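About Bindell

Bindell is a laundry and garment care business. We wash, dry and fold for households, small guesthouses and a handful of offices, and we run short classes for people who want to do their own laundry better. Customers can drop off at the counter or book a pickup on the Gavano Road route.

We started with one machine in the back of a tailor's shop on Pacheco Street. The tailor kept getting asked whether the clothes could be washed before they were altered, and after a while the washing brought in more than the sewing did. The business moved to its present room and now looks after laundry for over 200 households.

How we wash

Our machines are front loaders. They use less water than the old top loader we began with, and they are easier on knits. Every order is washed on its own. We do not combine customers' clothes to fill a drum, even when the order is small. A small mixed load goes on a cool cycle unless the care labels or the customer tell us otherwise.

Before anything goes in, we check pockets, close zippers and turn dark items inside out. Bright colors get a closer look, especially if they are new. Anything that might bleed is held back and washed separately, at no extra charge. 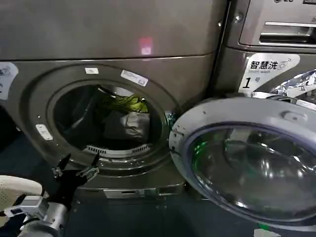
Ovidiu Radu wrote to us in June that he had stopped sorting at home altogether, and that his work shirts had kept their color better with us than they ever did in his own machine. He also asked us to go easier on the starch, so his card now says so.

Each regular customer has a card like that. It lists the detergent, the water temperature, how shirts should be folded and anything that must stay out of the dryer. The card can be changed at the counter or by phone.

The room

Customers come in to one open room with white walls and a dark ceiling. There is black lettering on the wall, and under it a clear case where small bottles and jars are set out in rows. We like things where people can see them – the machines as well as the shelves.
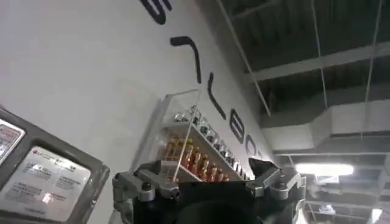

Classes are held in the same room on Thursday evenings and last 2 hours. We cover reading care labels, treating common stains and loading a drum so that the clothes have space to move. People are welcome to bring an item they are worried about. 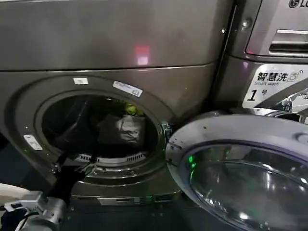
Front loader with the door open and a small mixed load in the drum.

The last part of the class is on looking after the machine itself. We show how to wipe the rubber gasket, and we suggest leaving the door open between washes so the drum can air out. 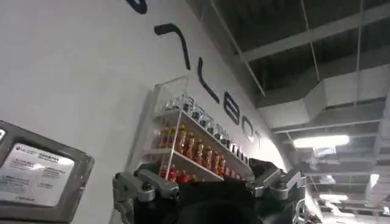 Prices are posted at the counter and are the same for drop-off and pickup. Standard orders are ready in 2 days. Bedding and heavy coats can take longer – we will give you a date when you leave them.

Repairs and alterations are still done by Malix, the tailor's shop where we began. Leave the item with your laundry and we will take it over for you.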